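Ticket 261: Product pages missing from search results after theme change

Status: Closed
Opened by: Feng-yi Ko, Nindisance (online shop)
Assigned to: Mortimer Greenberg, Jandville Web Support
Opened: 9 February 2025
Priority: Normal

Reported problem

We moved our WordPress site to the Chu theme and search traffic to the product pages has dropped to almost nothing. The home page and the blog still come up when I search for our shop name. The product pages do not. When I paste a product address into the search box, nothing is found. The pages open fine in a browser and customers who have the link can order.

I have not changed any wording on the pages. The SEO plugin says everything is green. I cleared the cache twice.

Feng-yi

First reply (Mortimer)

Thanks for the details. Please send the address of one affected page and tell me whether the theme was installed on the live site or on a copy first. Also, please leave the plugin settings as they are until I have looked at them.

Customer reply

We built it on a copy at Benomport, our old host, and then pushed the copy over to you. The page I keep testing is the clear storage box with the drawer. It is in the Storage category with the others. I am the only one with an admin login.

Checks made

1. Settings, Reading. The "Discourage search engines" box is not ticked. It was probably ticked on the copy and cleared after the move. Not the cause now.

2. robots.txt. Two versions exist. WordPress makes one on the fly, and there is also a real file in the site root that came over with the copy. The real file wins. It contains a Disallow line for /product/. The blog is under /news/ and is not affected, which matches what the customer sees.

3. Page source of the test page. The robots meta tag says noindex, follow. The plugin screen for the same page says index. So the plugin is not the one writing the tag.

4. Media on the test page. Four pictures in the gallery block, all loading, no errors in the browser console. Each one also has its own attachment page, and those are in the sitemap.

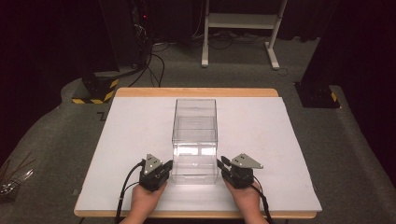
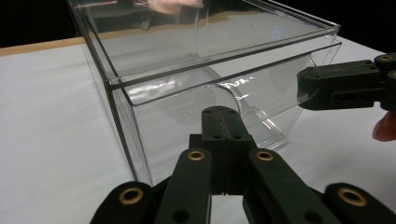
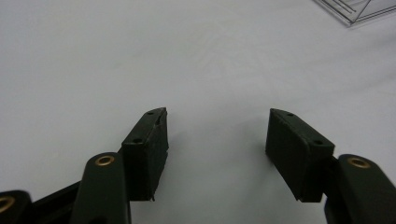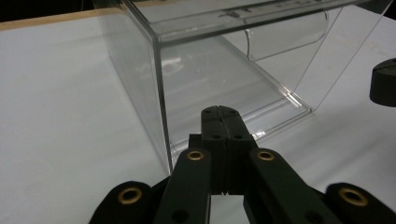
5. Sitemap. The product sitemap is listed in the index but returns an empty list. The attachment sitemap has 100 entries, most of them thin pages with one picture and no text. Those should not be offered to search engines at all.

6. Theme files. Found the source of the tag. The child theme has a function in functions.php that prints noindex on every page of the product type. There is a comment above it that reads "remove before launch."

Cause

Two separate blocks, both left over from the copy: the robots.txt file in the site root and the function in the child theme. Either one would hurt the product pages. With robots.txt in place, a crawler would not even read the noindex tag, so removing only one of them would have left the problem half fixed.

The empty product sitemap follows from a plugin setting. Products were excluded under Content Types, again on the copy.

Fix applied

Backed up the site root and the child theme folder. Renamed the old robots.txt and confirmed that WordPress now serves its own version. Removed the noindex function from functions.php. Turned products back on in the sitemap settings and set attachment pages to redirect to the file. Flushed the permalinks by saving that screen without changes. Cleared the page cache and the server cache — the second one can only be done from our side.

After that, the page source on the test page shows index, follow. The product sitemap lists 16 pages, the same number as in the shop admin.

Customer reply

I see the 16 as well. The test page is still not in search though. Should I submit every page by hand?

Second reply (Mortimer)

No need to do all of them. Submit the product sitemap once in your search console account, then request indexing for the test page and maybe two or three of your best sellers. The rest will be picked up from the sitemap. It can take a few weeks, and repeated requests do not speed it up.

Please don't install a second SEO plugin in the meantime. Two of them will both write meta tags and we would be back to looking for which one is talking.

Customer reply

Sitemap submitted and accepted. The test page came up this morning when I searched for its address, and so did 4 others. Fine to close.

Closing note

Closed at customer's request. Renamed robots.txt stays in the site root as robots-old.txt until April and can be deleted after that.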